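Sigrun Eklund has set the weekly crossword for the Westidgate paper long enough to know which readers write in when they are angry and which ones write in anyway.

"The angry ones are shorter," she says. "I like the angry ones."

We meet in her kitchen, where the tea is strong and the dictionaries have taken over the chair meant for guests. She moves two of them. The third stays, and I sit beside it.

Eklund came to puzzles through boredom. She was typing invoices at Holmgren, a firm that sold hinges, and her supervisor, Musyoka Temba, did the crossword at lunch in pen. "He was wrong all the time," she says. "In pen! I started making my own so I could watch him be wrong about something I'd written."

She sent 6 to the paper one October. It took 5 and lost the other.
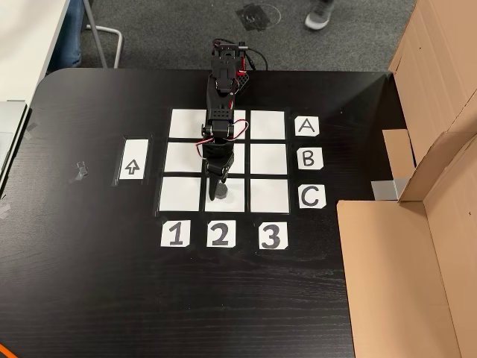

Her method hasn't changed much since. She begins with one long word she has taken a liking to, then spends days finding out that nothing will cross it. "Rhubarb is a lovely word until you need something to go down from the H," she says. "Then you hate rhubarb."

Readers assume she is clever. She says she is mostly stubborn, and owns a good eraser.

There have been mistakes. A clue about a river once pointed to the wrong country, and roughly 100 people let her know. Her editor, Thérèse Bélanger, forwarded every letter without comment. "Thérèse is very fair," Eklund says, and lets that one sit a while.

Does she solve other people's puzzles?

"Never. What if they're better?" She tops up my tea without asking. "I did one on the train to Brundgate last year -- just to be polite, it was already on the seat. Eight clues in, I found a typo. Best trip I've had."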